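Does "number one movie" mean it's the best one? Be careful. It only means it sold the most tickets that week.
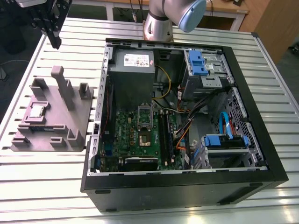 Sofia Manolakis asks whether a movie could be number one and still be bad. Sure it could. People buy a ticket before they see the movie, so a ticket can't tell you if they liked it.

Say Plondora opens with 24 showings a day and Grimex gets 2. 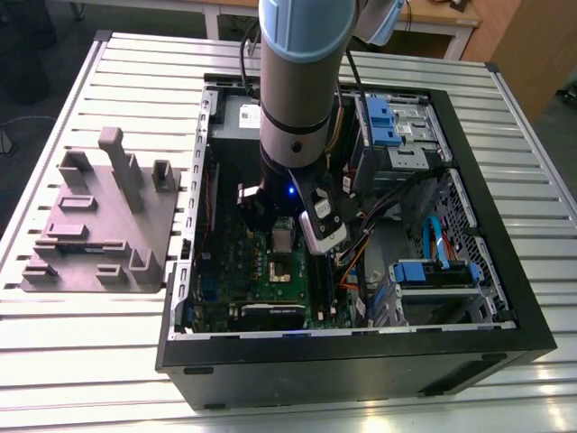
Which one will sell more? Plondora had a huge head start. Ads say "Everyone loves it!" too, but who is everyone? The ad doesn't say. 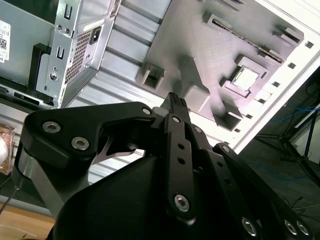

Next time, ask how many theaters showed it, and what else was playing.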